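Print this ticket
E-mail this ticket

Heklow Simulation Support
Queue: Data generation
Project: Muto (grasp demonstrations, simulated)
Site: Nikumthorpe
Opened: March 25, 2018
Status: Resolved, follow-up open
Severity: 3

Summary
Batch Ejigu was set to produce 400 simulated pick episodes for the grasp policy. The run finished with no errors in the scheduler log. The ingest check then rejected 174 episodes with code "target not in view at start." Training on the batch is on hold.

Environment
Renderer and physics on the same node, headless. Wrist camera fixed to the gripper, steep downward angle. Gripper commanded open at reset. Object pose sampled per episode from the tabletop region file. Table texture, light level and object class randomized. Episode length capped at 50 steps.

Reported behavior
In rejected episodes the arm goes to its start pose, the object never shows in the wrist view, and the scripted expert closes on empty space. The episode is still written to disk with the success flag unset. Accepted episodes from the same batch replay correctly.

Entry 1
Reran the ingest check on the full batch. Same episodes rejected, same code. Ruled out a file transfer problem by comparing checksums on the render node and the storage node. They match.

Entry 2
Pulled the first wrist frame from a set of 30 rejected episodes and looked at them by eye. Table texture loads. Fingers are open. No target between or beyond them. One of the set is attached.

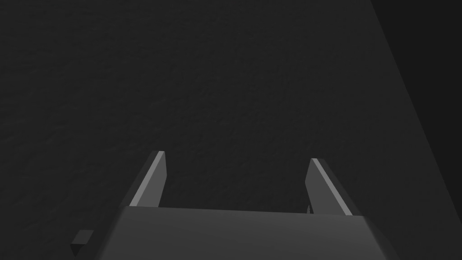 Fig. 1. Wrist view from a rejected episode, gripper open, nothing between the fingers.

The dark area on the right side has no grain, unlike the table surface. It could be the side of the table or a shadow. Did not resolve this from the frame. There is also a small dark block at lower left. It may be part of the gripper housing. The segmentation pass gives it no object label, so the ingest check does not count it as a target.

Entry 3
Suspected the lighting randomizer first. The frame in Fig. 1 is dim, and a dark object on a dark texture could be missed. Replayed the rejected set with the light level fixed at maximum. Still no object in the wrist view. The check reads the segmentation pass and does not use brightness, so this test was not needed. Lighting closed as a cause.

Entry 4
Dumped object poses at step 0. In every rejected episode the object exists in the physics state and is resting on the table. Its position is outside the wrist camera's field of view at the start pose. The spawn sampler is placing it too far from the arm.

Entry 5
Compared the region file used for Ejigu with the one from the previous batch. The spawn region is defined in the table frame. The table asset was swapped in the last Muto update and its origin moved from the center of the top to one corner. The region file was not changed. Part of the region now falls beyond what the camera can see from the start pose, and the rest still overlaps the old area, so the remaining episodes passed.

Entry 6
Root cause confirmed. Moved the origin of the table asset back to the center and regenerated the 174 rejected episodes with their original seeds. All passed ingest. Replayed a sample at full resolution, object in view at step 0 in each.

Question from requester
Can the rejected episodes be kept as negative examples? The policy has very few cases where it should decline to grasp.

Reply
Not as they are. The expert in those episodes still issues a close command, so the action labels teach the policy to close on nothing. The images are usable. The actions are not. If negatives are wanted, file a separate request and specify the expert behavior (hold, retract or search). We suggest search, with the arm raised until the target enters the view or the step cap is reached. The rejected originals have been moved to quarantine and will be kept through the end of April.

Second question from requester
Did the accepted episodes pick up any bias from the shifted region?

Reply
Yes. Object positions in the accepted part are bunched toward one corner of the old region. Regenerating only the rejected part does not correct that. For an even spread, rerun the whole batch with new seeds. Requester has asked for the full rerun. Queued.

Actions
1. Table asset origin restored. Done.
2. Rejected episodes regenerated. Done, to be replaced by the full rerun.
3. Full rerun of Ejigu, 400 episodes. Queued.
4. Add a visibility test at reset. If the target has no pixels in the segmentation pass at step 0, resample the pose and write a warning to the scheduler log. In review.
5. Asset updates to list any change of origin in the release note. Open, assigned to Nikumthorpe assets queue.
6. Confirm what the unlabeled block at lower left in Fig. 1 is and give it a label if it is part of the gripper model. Open.

Print this ticket
E-mail this ticket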